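Subject: Re: [windowsill-growers] Winter watering, again
Date: 2025-11-06

On the matter of when to water, Pudeo wrote:

> I've read the whole archive and I'm no wiser. Half of you say once
> a week, the other half say never between now and May. My jade is
> dropping leaves and my string of pearls looks like a string of
> raisins. Could somebody please just give me a number?

No. But I can give you 499 words of grumbling, which is what this list has offered in place of a number for as long as I've been on it.

Raisins mean thirsty. Leaves dropping off a jade in November could mean thirsty, drowned, chilly, or offended that you moved it. Pinch one. If it's firm, leave the plant alone. If it's mushy, stop watering and move it somewhere brighter. If it's wrinkled and thin, give it a proper drink, let it drain, and go find another hobby for a few weeks.
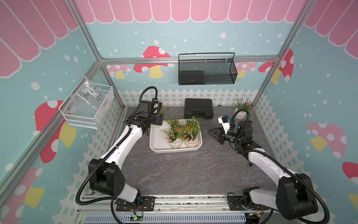
POTS AND SAUCERS

I know you didn't ask, Pudeo, but I have opinions and a keyboard. Most winter deaths on my sill were the pot's fault, or mine for buying it. I once fell for a set from Brurberg because the glaze was pretty. No holes. I told myself I would water "carefully." I lost a haworthia that had survived two moves and a cat.

Fluted pots are in fashion and I have nothing against them, apart from the dust that settles in every groove. Use them as outer pots. Keep the plant in its ugly plastic one, lift it out, water it in the sink, and put it back when it stops dripping. 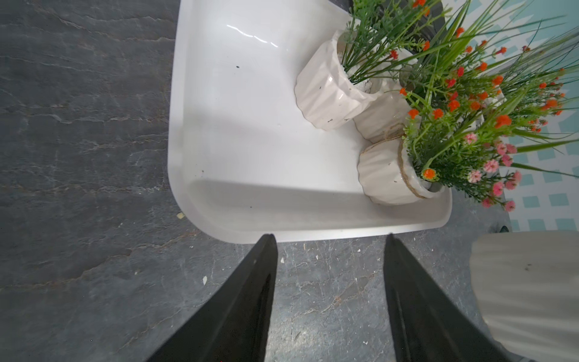 Na-rae Yeom
List moderator, reluctantly

One more thing about trays, while I'm up. A tray under the pots is for protecting your furniture. Standing water in it does very little for humidity, whatever the label on the Flillard pebble kit says, and my succulents never wanted humidity to begin with. Tip it out. The fungus gnats will have to make other arrangements.

Soil matters more than the calendar does. If your mix is mostly peat it will stay soggy at the bottom while the top looks like a desert, and you'll water it out of pity. Add grit until it feels wrong, then add a bit more. I keep a bamboo skewer in the pot drawer and poke it down to the roots. If it comes up with dirt stuck to it, I walk away. 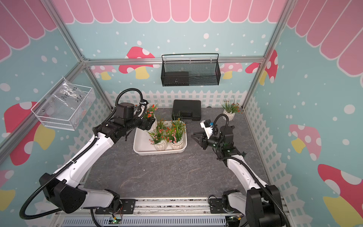 Light is the other half. A plant in a dim corner drinks almost nothing, so the weekly people and the never people may both be right, depending on which way their windows face. My sill faces north and I water the jade maybe twice before spring. Sqalli has a sunroom and waters like a fireman, and we're all very happy for Sqalli.

So: pinch, poke, and don't water on a schedule. If the pearls haven't plumped up after a good soak, check whether there are any roots left, and take cuttings while you still have something green to cut.

Also, whoever keeps quoting the entire digest at the bottom of a one-line reply, please trim. I do see you.

Na-rae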